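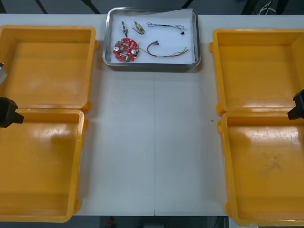

Workness Digest, Vol 30, Issue 2

Date: February 19, 2022
From: Anoma Khondokar
Subject: Re: [workness] Sorting cell — what do people do all day now?

Hello all,

Thanks for the nudge, and sorry it has taken me a while. I've been dying to write about this!

Ong wrote:
> We are supposed to be getting a two-armed cell on our parts bench in
> October and I have been asked to talk to the day shift about it. I've
> read the Plikus leaflet twice and I still can't tell them what their
> day will look like. Do your people just stand and watch? Do they need
> to learn programming? And what happens to the ones who were quick
> with their hands?

Nobody on our bench stands and watches, or not after the first week anyway (we all did in the first week, me included, with our tea going cold).

The work itself is what it always was at Rakesus. Mixed parts come in from returned units, and they have to be separated so the boards go one way, the harnesses another, and the odd bits wherever they belong. The steel tray at the top of the table is the one a person fills. We line it with white paper and lay the parts out with space between them: a round red board, two little components and a couple of wire harnesses would be a typical load for us. The yellow trays down the sides are for the sorted parts, two within easy reach of each arm.

That laying out has become a proper skill. Wires are the hard part. A harness with its ends splayed out can catch on whatever is next to it, so the person loading has to think about which way it lies and where the connector is. Our quickest hand-sorters turned out to be the best at this — they already knew how each part likes to be picked up, they'd just never had to say it out loud. Now they do, and it gets written on the bench sheet with their initials next to it.

On programming: no. Two of us did a short course, and the others learned to pause it, clear a dropped part, restart it and change the part list. That was enough. What they did need was time to make mistakes, so please argue for that before October. We asked for a fortnight with no targets and I'd ask for longer if I did it again.

We logged 3,518 parts in the first full month, and 590 of those went back to a person to sort by hand. Some on our bench saw that second number as a failure, but I love it! Those were the interesting ones, the bent leads and the boards with half a harness still attached, and there was finally time to look at them properly. We found a batch of badly crimped connectors that way and had a very good chat with the supplier.

Things that changed which I didn't expect: people's wrists are better. Breaks are taken together, as the cell can simply be paused. The bench is quieter, and one or two people miss the chatter of six of us sorting side by side, so do ask about that. We moved the repair desk next to the cell and it helped a lot.

Nobody lost their place, but I should say that was agreed in writing before anything was ordered. If yours hasn't been, start there. The day shift will want to know that before they want to hear a word about grippers.

Happy to send you our bench sheet if you'd like it. It has more than 30 notes on it now, most of them about wires, and the handwriting is dreadful in places, but your lot are welcome to pinch whatever is useful. You could bring a few of them over to see it running as well. Any morning is fine except when we're doing stock.

All the best,
Anoma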